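What Happens to Our Old Clothes: A Survey of Households in Etville

Student Project Report
Last updated: Aug 19, 2025
14 shares | 3 comments

Background

Our group wanted to find out how people in Etville get rid of clothes they no longer wear. The town has one donation bin, behind the Satorwood shopping center, and the next nearest is in Flenham. Clothing can also go out with the regular trash. We could not find any local numbers on how much goes where, so we decided to ask people directly.

Our main question was: when a piece of clothing is no longer wanted, does it leave the house, and if so, how? We expected most people to say they donate.

Method

We printed 200 one-page surveys and left them in mailboxes on streets near the school in July. Each had a return box address and a link to an online version. There were five questions. People could skip any of them. We did not ask for names or ages.

We got 61 surveys back. Of these, 2 were blank and were left out of the percentages. We also visited the bin at Satorwood several times and wrote down whether it was full.

Results

The biggest surprise was storage. Of the people who answered the first question, 39 percent said that unwanted clothes mostly stay in the house, in a closet, a drawer or a bag in the garage. Donation was the next most common answer, then passing clothes on to family, then the trash. Selling online came last.

Knitwear was named more often than any other type of clothing as hard to get rid of. People wrote that a sweater is expensive to buy, lasts a long time and might be wanted again in winter. Several said a sweater with a small hole is "too good to throw out and too bad to give away."

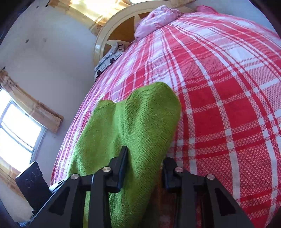
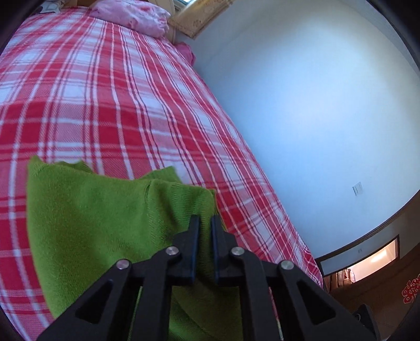 Green knitwear on a plaid bed cover.

Discussion

We think the storage result is partly about distance. The Satorwood bin was full on most of our visits, and people without a car can't easily get to Flenham. One person wrote that they had driven the same bag around in their trunk since spring.

The other part is that people don't know what is accepted. Some thought torn clothes could not be donated at all. The sign on the Satorwood bin does not say. A repair and resale shop called Mạch was mentioned in a few answers, but other people on the same streets had never heard of it.

Limits of the Project

Our sample was small and came from one part of town. People who care about the topic were probably more likely to answer. We also should have asked about shoes separately, because some people counted them as clothing and some did not.

What We Would Do Next

We would repeat the survey in winter and include apartments. We would also ask the town whether a second bin could go near the library, and we would like to test a clearer sign.

Sign up for our newsletter to get new student reports by email.
This site uses cookies. By continuing to browse, you accept our cookie policy.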